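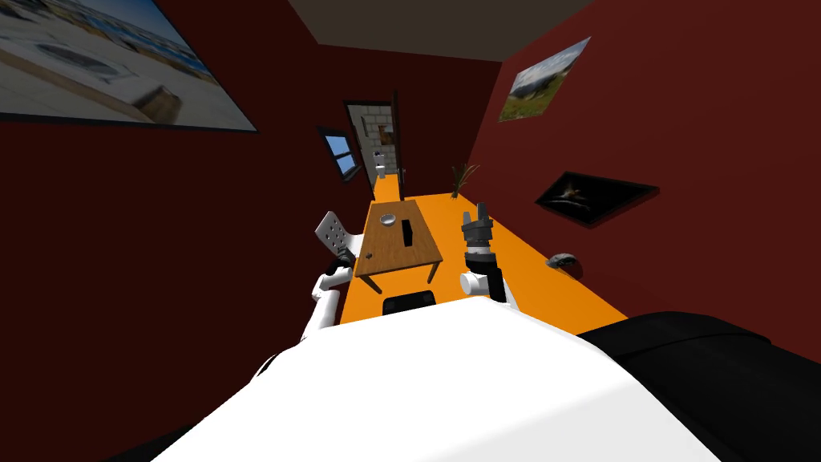
What is included in the Ellumgate collector's edition?
The set holds two vinyl records, a Blu-ray disc with the full concert film, a bound book of stage photographs and lyrics, and a numbered certificate.

ELLUMGATE: LIVE IN PRETSTEAD
Collector's Edition Box Set
Released by Hashmi Recordings

Ellumgate: Live in Pretstead presents the final concert of the band's reunion tour, recorded before an audience of 2000 at the Pretstead Civic Hall. The performance was filmed by director Mahlet Tufa and mixed for release by Abdelghani Kabbaj, who also worked on the band's second studio album.

The concert film includes the complete main set and both encores. Singer Lachlan Baxter and guitarist Ha-neul Nam provide an optional commentary track. The song "Ernstead," left out of the television broadcast, appears in full in its original place in the running order.

The book contains printed lyrics for every song performed, stage photographs, and an essay by Natnael Yilma on the writing of the band's early singles.

Product details
Format: 2 LPs, 1 Blu-ray disc, hardcover book
Book length: 100 pages
Film audio: stereo and 5.1 surround
Subtitles: English, French, Spanish
Blu-ray region: all regions
Packaging: rigid slipcase with lift-off lid
Catalog number: HR-41

Availability
The collector's edition is available for order from Friday, June 21, 2024. Orders are shipped in the sequence in which they are received. A standard edition, containing the Blu-ray disc only, will follow in October. The book and certificate will not be sold separately.

Playback
The film disc requires a Blu-ray player and cannot be used in a standard DVD player. The records play at 33 rpm. No download code is supplied with either edition.

Shipping and returns
Box sets are sent by tracked delivery, and a signature is required. Unopened sets may be returned within the period stated on the order confirmation. Customers who receive a damaged record or disc should contact Hashmi customer service with the order number and a short account of the fault. Replacement parts are sent free of charge while stock remains. Certificates cannot be reissued under a different number.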